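Home | About | Visit | Lending | FAQ | Contact

Neserlow Tableware Lending Library: Frequently Asked Questions

Who may borrow from the library?
Any resident of Neserlow or Stornmont aged 18 or over may register. Proof of address is required at the first visit. Schools and registered clubs may apply under a group account.

How many pieces may be borrowed at one time?
Individual members may borrow up to 20 pieces. Group accounts may borrow up to 100 pieces, subject to availability. The full collection holds 700 pieces, and not all of them are on the shelves in any given week.

How long is the loan period?
Loans run for seven days. One renewal is permitted if no other member has reserved the items. Reservations are accepted up to 90 days before the date of use.

Is a deposit required?
Individual members do not pay a deposit. Group accounts pay a refundable deposit, which is returned once all pieces have been checked in at the Etville Road desk.

What happens if a piece is chipped or broken?
Please report the damage when returning the loan and bring back any fragments. Members are charged the replacement cost listed in the catalog. Ordinary wear is not charged.

How should borrowed items be cleaned?
All pieces must be returned clean and dry. Patterned bowls should be washed by hand with mild soap and a soft cloth. Abrasive pads and bleach must not be used. Bowls may be left upside down on a rack to drain.
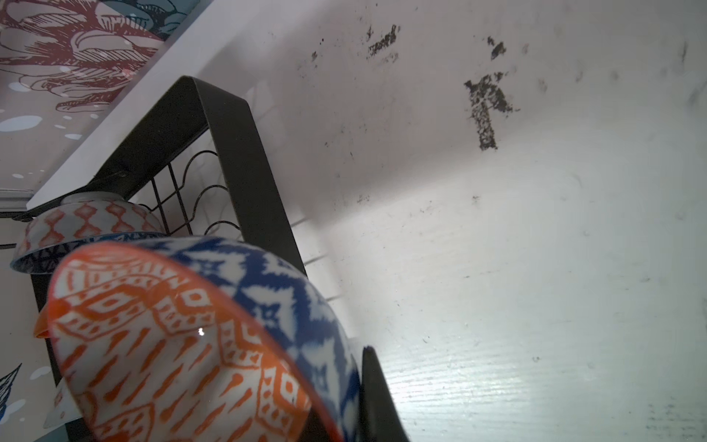
Aniela Gajewski writes that a bowl with a narrow foot holds a little water in the ring after washing, and that she always wipes that part with a towel before packing. The library supports this advice.

May items be used in a microwave or oven?
No. Items marked "Lebrun Room" in the catalog are also not to be used for hot liquids.

When will the November reservation list open?
Requests will be accepted at the desk and by telephone. The opening date will be posted at the entrance.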